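Robot arms in the parts store, what changed for your crew?

telbridge_nights
We do kitting at Telbridge. Management wants arms opening the parts drawers by February. Up to 30 of us pull parts now. They've been sending us simulator renders of a white arm and a wooden drawer cabinet.

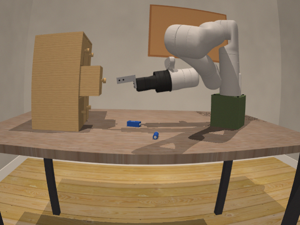 My worry is hours. Sorcha Hegarty says no cuts, but nothing is in writing.

mulla77
Get it in writing. We had 40 pickers at Mulla and the night shift went first.

PDunne
Not my experience. Nobody on my crew was let go. We do 900 kits a shift and my wrists are better for it.

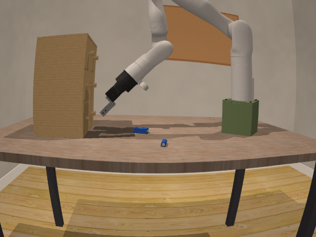 What did change is the job itself. I clear faults and restock now, and the pay grade stayed the same – that still annoys people.

mulla77
So more responsibility for the same money, Pádraig. That's a cut.

PDunne
I don't agree, but I see why you'd say it.

telbridge_nights
Did they ask the pickers anything before it went live?

PDunne
Twice. We told them which drawers stick.
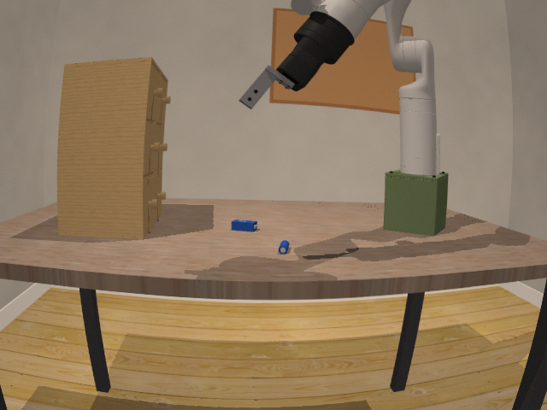 They wrote some of it down. Ask for paid training too – we got 80 hours.

telbridge_nights
Thanks, I'll bring up the training and the pay grade with Sorcha.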